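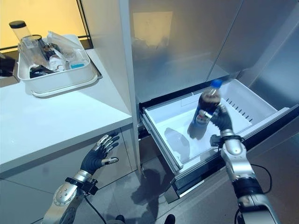 Why was the unit not stopped at once, one reader asks, when the grip alarm had already sounded? The alarm in question, code 630, is a warning. It reports uneven finger pressure and does not cut power to the arms. Clestier has asked Dramier, the supplier of the hands, to review that setting.

What was the fault?
During kitchen trials at the Skivivside site in September, the right hand did not release on command. The release signal was sent and logged, but the fingers stayed closed. The log shows 13 such events in 2000 grip cycles.

Was anyone hurt?
No. Staff used the stop button and kept clear of both arms.

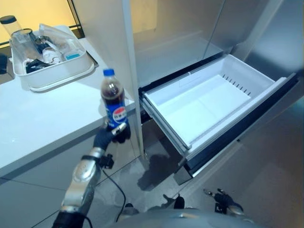
Valderrama wrote to ask whether a bottle can simply be pulled from a hand that will not open. It should not be. The fingers may move without notice when the signal returns. Press stop, wait for the status light to turn red, and then use the manual release at the wrist.

Which units are affected?
All units running hand software 1481. Earlier versions are not affected.

May we continue to use our unit?
Yes, with the hands disabled. Full use may resume after the update has been installed and the release test has been passed.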